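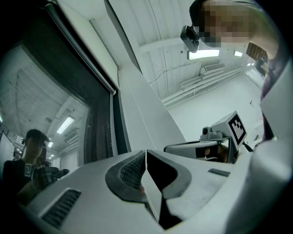
The Midyear Review: How Arbridge Keeps Its Plans in Use

Most organizations set goals in December. Fewer return to them in June. At Arbridge, a regional training firm with 107 employees, the midyear review has become a fixed part of the calendar, and managers are expected to bring the written plan they submitted in winter.

The practice was introduced by Elīna Raudsepp, director of staff development, after a survey of the firm's personnel files found that many annual plans had never been opened again. Each employee now keeps a single page with no more than 7 goals. Goals that no longer apply are struck out and dated, and the reason is recorded in a sentence or two.

"A plan that is never edited tells me very little about the year," Raudsepp said.

Yufang Lü, who supervises the Satow office, holds her meetings in the morning and limits each to a single hour. Her staff may decline to discuss personal goals, and several do. Haoran Shen used his last review to drop a certificate course and ask for time with the accounts team. He moved there in August.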